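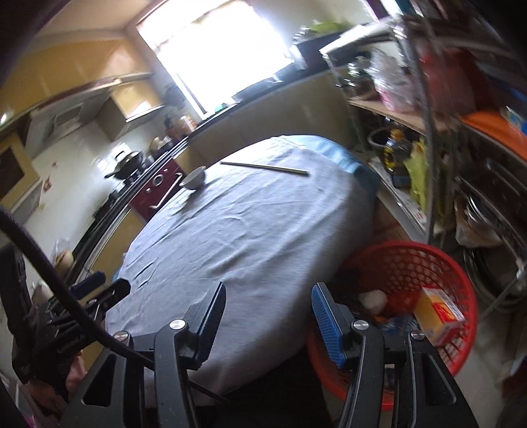
## Vatura round tablecloth, one year in

I bought the Vatura cloth last December to replace a vinyl one that had gone sticky. It cost 190 and came from Sobczak, the housewares store near the bus depot. They had it in three sizes. I took the middle one.

Our kitchen table is round, and most cloths sold for it are either too short or drag on the chairs. The Vatura hangs over the edge far enough to look right and stays off your knees when you sit down. I keep a light blue under-cloth beneath it, an old one from Trasano, which stops the top layer from sliding and takes some of the noise out of plates. It does show at the sides. My sister says I should trim it. I haven't.

### Washing

The label says warm wash, low spin. I did that for the first few months and then stopped being careful. Coffee comes out if you get to it the same day. Beet juice did not come out completely, and there is a faint mark that I turn toward the wall. No shrinking that I can measure, and the hem has held except for 6 stitches near the seam, which I redid by hand.

### Wrinkles

My main complaint. It comes off the line creased and stays creased. Ironing a round cloth takes me 20 minutes and the fold lines are back after a week in the drawer. Hanging it damp over the shower rail helps a little. If you want a smooth table for guests, buy the Uvley instead - it is thinner and feels cheaper, but it lies flat.

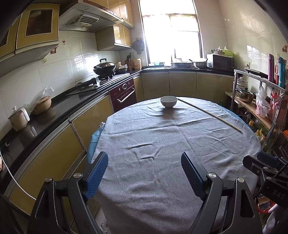
*Creases in the cloth, with the blue under-cloth showing at the sides.*

### Color

The store page calls it "mist." In our kitchen it goes from plain gray to slightly purple depending on the light. I like it, but don't try to match napkins to it from a screen. I sent back two sets.

### Would I buy it again

Yes, at a sale price. Full price is too much for something that needs this much ironing. The fabric itself is good and I expect several more years from it. Sobczak takes returns on unwashed cloths only, so check the drop on your table before it goes in the machine.

Cyprian Jabłońska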